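Search this notebook Search Go

February, front office bench notes, 9:40

Picking up from the last entry. The desk tops in the front office still go dull in patches by the afternoon, and the patches are always in the same places: in front of the chair, beside the phone, and along the front edge where people rest their wrists. I had been blaming the spray. Tipene Rutherford thinks it is the cloths, so today was cloths.

Two cloths, both blue, both from the same pack (Harberg, the short-pile ones). One had been through the wash with fabric softener, one without. Spray was the Rallix desk cleaner, same bottle as last time, batch 3124 on the neck. Sprayed onto the cloth, never onto the desk, on account of the phone.

Did the back desk first with the softener cloth. It slid easily and left streaks I could see from the door. Went over it again with the same cloth folded to a clean side and the streaks moved but stayed. Left it like that to compare.

Then the phone desk with the plain cloth. The cloth drags more, so it helps to put the other hand flat on the top and lean on it a little. Worked on the phone side first and left the calendar where it was until that side was done.

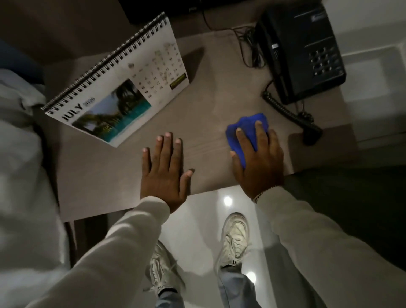
Phone desk, right side, plain cloth. Calendar still on July.

The drag is worse close to the phone, where there is a tacky ring from somebody's cup. Two passes got most of it. I lifted the phone after that and did underneath. Dust and a paper clip, nothing else. The feet on the phone are leaving gray marks of their own — write that down as a separate problem, it isn't the cleaner.

Under the calendar the surface is a shade lighter than the rest. I couldn't get the two areas to match and stopped trying. It may be fading, in which case no cloth is going to fix it. Want to check the Grisum desk in the meeting room, which has had a mat on it for as long as I've been here.

11:15. Looked at both desks with the blinds up. Phone desk is even apart from the calendar patch. Back desk still streaky. Wiped half of the back desk with plain water and the plain cloth and that half came up fine, so there is softener residue going down on the surface.

To do:
- Rewash all the blue cloths, no softener. Put a note on the shelf above the machine.
- Order more of the plain ones. Győri lists them as item 91 on the sheet in the drawer.
- Felt pads for the phone feet.
- Ask if anyone minds the calendar being moved to the wall.
- Look at both desks again at the end of the day, before the lights go off.

Tipene has the spray bottle.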